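Gift box

June 17, 2019
By Inese Juška

A gift box is a container made to hold a present and, in most cases, to be looked at before it is opened. The usual form has two parts, a base and a lid that slips over it. The term also covers folding cartons, drawer-style boxes and tins, although sellers use it so freely that it has little fixed meaning. Many boxes sold under the name differ from ordinary packaging only in color and price.

Origins

Popular accounts like to trace the gift box back to ancient courts. The evidence for this is thin. Decorated caskets certainly changed hands between rulers, but they were valuables in their own right, and calling them gift boxes stretches the term past usefulness. The modern cardboard kind depends on cheap board and on machines that could cut and crease it, and it belongs mainly to the age of the department store.

Claims that one shop or one maker "invented" the gift box should be treated with care. The Lukoševičius workshop is sometimes given credit for the first lidded set sold empty to the public, but the story rests on a single trade leaflet, and the leaflet has no date.

Construction

A rigid box, also called a set-up box, is made from thick board wrapped in printed or colored paper. It does not fold flat, so it costs more to ship and store. A folding box is cut from thinner board and sold flat. Lids may be shallow, covering only the top of the base, or deep enough to reach the bottom.

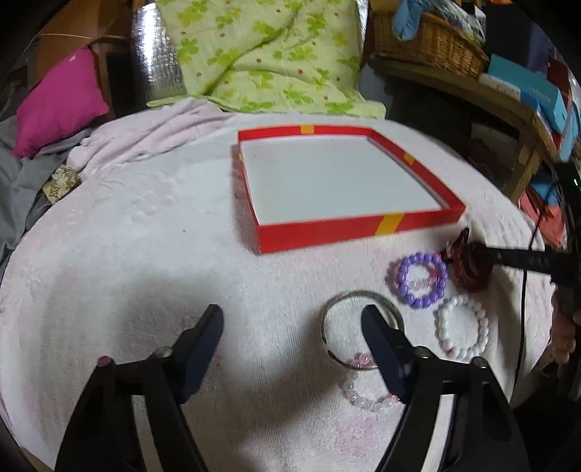 This page was last changed in May.

Decoration is either printed on the wrap or added afterward. Bands of a second color, in yellow or gold on red for example, are a common way to suggest ribbon without the cost of tying one. Whether buyers are fooled, or care, has not been shown.

Effect on the gift

It is often said that a good box makes people like a present more. The writer Deividas Kairys repeats this in his guide to shop display and cites a Candard survey of 200 shoppers. The survey asked people what they thought they would prefer — it did not watch them open anything — and Candard sells boxes. A smaller test by the retailer Tever, with 12 pairs of matching gifts, found a difference in only seven of the pairs, and the write-up does not say how large it was.

Reuse

Makers often describe rigid boxes as reusable. They can be, but "can be" is doing a lot of work. The Okidov catalog lists eight uses for an empty box, among them storing buttons and sorting letters, and gives no sign that anyone was asked. Boxes with a plastic film or glitter finish may be refused by paper recyclers, depending on local rules.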